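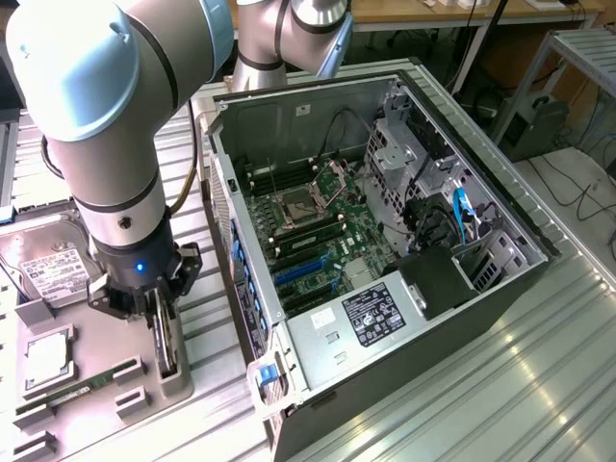
How should the parts of a desktop computer be kept while the case is open?

Each part should have its own place in a shallow tray beside the case, set down in the order in which it came out and left there until it is needed again.

Workshop Tips: Taking Apart and Refitting a Desktop Computer

The following guidance is provided for members using the Flernmont repair benches. It covers the processor, the memory, the hard drive and the cables of an ordinary tower computer. Laptops and all-in-one machines are covered in a separate sheet.

Before opening the case

Shut the computer down, switch off the power supply at the back and remove the power cord. Press the front power button once and hold it for 5 seconds. Lay the tower on its side with the removable panel facing up. Touch bare metal on the chassis before handling any part, and again each time you return to the bench.

Members should copy any files they wish to keep before bringing a computer in. The benches do not offer data recovery.

Laying out the tray

A parts tray with shaped recesses is preferred. The gray tray at the open-case bench takes a hard drive, a processor and a memory module, with slot blocks along two of its edges. Processors go in a square recess with the metal heat spreader facing up. Memory modules may lie flat in a long slot or stand upright in a narrow one. A 3.5-inch drive should lie with its label visible so that the model can be read without lifting it.

Where no tray is available, a clean baking sheet lined with plain cardboard will serve. Avoid carpet, plastic bags and wool cloth.

Screws are to be kept in lidded cups, one cup for each stage of the work. Drive screws and case screws often look alike and may not share a thread.

The processor socket

When the processor is out, the retention lever and load plate may be left raised, provided that work continues at once. If the computer is to stand overnight, fit the socket cover. Do not brush, wipe or blow into the socket.

To refit the processor, match the corner mark on the chip to the mark on the socket and lower it straight down. It should settle under its own weight. Close the load plate, then the lever. Some resistance in the lever is normal.

Old thermal paste is removed with isopropyl alcohol and a lint-free cloth. Apply fresh paste before the cooler goes back on.

Memory modules

Open the latches at the slot, line up the notch and press evenly on both ends until the latches close. Hold modules by their edges. If only one module is fitted, consult the board manual for the correct slot, as the order differs between makers.

Cables

Photograph the cables before unplugging anything. Brightly colored data cables are easy to follow; black power leads are not, and should be tagged with masking tape. Gather long bundles away from the fan and the air shroud before the panel is closed.

Reporting faults

Damaged trays, worn drivers and missing cups should be reported to Apinya Kongkaew at the bench desk, extension 2929. Requests for spare parts are handled by Charalambos Stergiou in Room 496. Parts left on a tray after closing are bagged, labeled with the bench number and held until the end of the month.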